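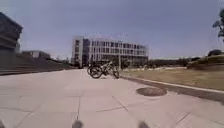 Sourdough notes again, the shared book this time so you can all see where the rye starter has got to. I fed it before leaving and again when I got in, and it still smells more like nail polish than bread. My feeding times keep slipping, and I think that's most of the trouble. I'm sold on the bicycle as the only proper way to carry dough (a bike like the one standing out on the paving would do, with a crate strapped on the back), and the Medivham kitchen is just far enough that the jar gets a good shaking on the way. It bubbles like mad afterward! Then it sulks.

29/10/1999, bench notes, Pletberg baking workshop

Batch 671 was the McKinnon flour, 200 grams to the same weight of water, with 15 grams of the old starter. Doubled by lunch, collapsed by the time I'd washed the tins. Crumb was tight at the bottom and had one enormous tunnel under the crust — shaping, I'm fairly sure, I was in a hurry and didn't press the gas out. Taste was good though. Really good, a bit like malt.

The Vurkora rye is a different animal. It drinks water. I added roughly 40 grams more than the recipe card says and it was still like modeling clay, so whoever wrote that card in September was using the other sack. I've crossed out the old number in pencil, please don't ink over it until we've baked it once more.

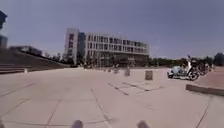 Why does the starter smell of nail polish? It's hungry. Feed it more often, or give it more flour at each feeding, and keep it a little cooler between times.

Next batch: same flour, colder water, overnight in the fridge. Want to try the long tin too, the one with the dent. Somebody has the good scraper — can it come back to the hook?

Sign up for the workshop newsletter to get new notes by e-mail.

Last updated: after batch 671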